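The table of odds and ends is back!

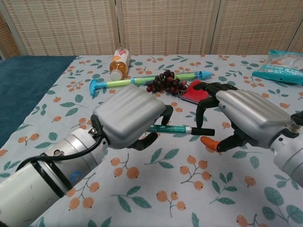
Wiebke Grube

Our Thursday drawing group at Walcombe has started up again after the summer, and I am so pleased to see how many of you have come back (and brought a neighbour!). We are carrying on with still life until the end of term, and my favourite part is still the table. Everybody is asked to put one thing on it, anything at all, and then we draw whatever we have got.

I do love it when things turn up together that would never meet in a bowl in an oil painting. Grapes and a notebook, fine, you could find those in any drawing book. But a toy water gun! It is a gift to draw, with its long light green tube and the blue cone at the end, and if you have been avoiding ellipses since school you will get plenty of practice on it. The bottle of something tea-coloured is lying down, so there is foreshortening to think about as well.

Start with the grapes if you are nervous. Please don't draw every grape. Squint until the bunch turns into one dark shape, put that down, and then pick out two or three berries where the red comes through the purple. The notebook is red too, so look hard at where one red stops and the other begins - that edge is lovely and very easy to lose.

Then there is the cloth, with its orange berries and teal leaves on a pale blue-grey ground. Some people find a pattern like that maddening. I think it is a treat, and the teal marker on top of it picks up the colour of the leaves beautifully. You can leave most of the pattern out and let a few sprigs wander in at one side. Or do the opposite and draw only the cloth, leaving white gaps where the objects sit. I tried that at home last January with a different cloth and got completely absorbed, and supper was very late.

A few practical bits. We begin at 10 and there is tea halfway through. Paper is provided, up to A3, but do bring your own pencils if you have a favourite. Coloured pencils and felt tips are very welcome this term, as I would like us all to be a bit braver with colour. It is £5 a session, payable on the day, and beginners can come along at any point without booking.

For next time, could somebody bring something shiny? An old teapot or a big spoon would be perfect. I will bring the lemons.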